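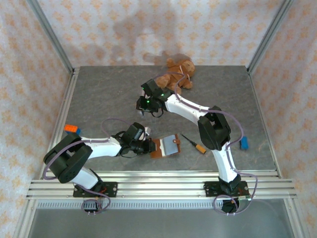

Aksel Lykkegaard wrote in after the last session to say that small patterns are a waste of money, that from across a room they all turn into one flat color, and that he would sooner paint. We will take this up first, as several of you had the same question.

Surfaces and Small Pattern
Handout for Unit 4, Galcombe evening course
28 November 2024

1. Viewing distance

A small floral reads as flowers up close and as a tint from far away. Both readings count. Before you choose a paper, decide where people will stand or sit most of the time. In a hallway they pass within arm's reach of the wall. In a large living room they may never get near it. Pin up a sample and look at it from both places.

Lykkegaard is right about large rooms. In a booth, an alcove or a box room the eye is close enough to pick out the print, and paint gives a different result.

2. Warm print, gray surface

The walls we are using have a small floral in orange tones on a light ground. The work surface is gray with a stone look. This is a common pairing in kitchens and bathrooms: warm above, cool below. It works as long as one of the two stays quiet. If the stone has heavy veins, keep the print faint. If the print is strong, pick a plainer stone.

Soft gray shadows fall on the back wall. When you judge a sample, look at the shaded part as well as the lit part. A pale paper can look dull in shade and the flowers may nearly disappear.

3. Corners and edges

There are two ways to finish a corner. You can carry the paper around it and match the pattern, or you can cover the joint with a trim. Metal posts at the rear corners, as on our three-sided setup, are the second way. Trim hides a poor match, but it also draws a hard line, and on a small wall that line is noticed before the print is.

For the written exercise, use the Böttcher sample book, sheet 41. Measure the repeat from one flower to the same flower above it and write the figure down.

4. Loose objects as accents

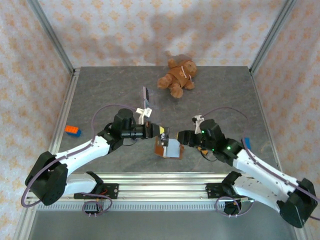 Surely the toys decide the whole thing, one student objected in September, and the wallpaper just has to put up with them. It is a fair point for a child's room. A brown teddy bear sits easily with beige and orange because the colors are related. The toy brick is harder: its bright orange top picks up the print, while the blue underside goes against it.

Choose the paper for the things that stay out. Toys that go back in a box every evening matter less — leave them out of your color plan.

Exercise for next time

Pick one corner at home. List the wall, the main surface and two loose objects. Note which are warm and which are cool. Change one object and look again after dark with the lamp on. Bring half a page of notes, and return the Tenent swatches to the tray by the door.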